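Astwood Seed Library: Progress Report to the Dratach Fund
November 14, 2020

What a fall it has been! When we wrote to you in September we had three branches signed up and a lot of empty drawers. Now there are four, with Alville joining last month, and members have borrowed 1527 packets of vegetable and flower seed. Beans went first, then tomatoes (as ever), and the winter squash was all spoken for within a week.

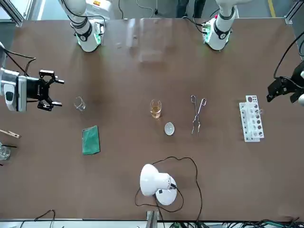 Returns are the part we were most nervous about, and they are coming in beautifully. Members have brought back 413 packets of saved seed, many with growing notes tucked inside. Sorting them takes space, and a large tabletop would let us spread out a whole branch's returns at once. We would like to move $300 from the printing line to furniture, if you agree.

The Nowicki branch is a little behind. Its cabinet arrived with the wrong drawers and the new set is still on order, so lending there will start after the holidays. Everything else is on budget.

Next up are the spring catalog and a seed-saving class for beginners, which already has more people on the list than chairs!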